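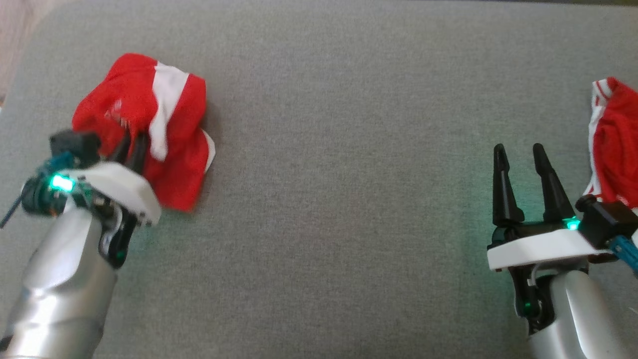
Encores need to go. There, said it. Had this argument in the parking lot after the Pornevel show in October and I'm still mad, so you get it too.

You know how it works. Band plays the last song. Waves. Walks off. House lights stay down, everybody knows what that means, everybody claps anyway. Two minutes of clapping at an empty stage. Then they come back and play the one song you bought the ticket for. It was on the setlist the whole time. Taped to the floor. I could read it from the rail.

Who is this for?

My friend Callum Crabtree says it's tradition and I have no soul. Fine. But an encore used to be a question. Phyllis Blackburn, who taught me piano and saw more dance bands than anyone I've met, told me about a night in 1955 when the crowd at the Haworth wouldn't leave and the band had run out of tunes. So they played the opener again, slower. Nobody planned it. She still hummed it when I was a kid. That's an encore. 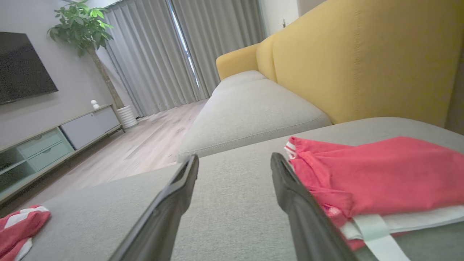 Now it's a scheduled break. Pornevel did 40 minutes, left, came back and did 7 more songs. Seven! That's a second set. Call it a second set, let me go get a beer.

And the poor openers. Odent got cut to four songs becuase the night was running tight, and they were the best thing on the bill. Loud, sloppy, drummer grinning the whole time. Give them the two minutes of fake goodbye. They'd have used it.

I know the other side. Singers need water, guitars need tuning, a little drama is part of the show. Sure. So drink the water on stage. Tell us a story while the bass gets fixed. Pruser did exactly that last spring, no walk off, just "this is the last one" and it was. People lost there minds. Then the lights came up and we all went home hoarse.

If we really won't leave, come back out. Play anything. Play it badly. But make us ask first.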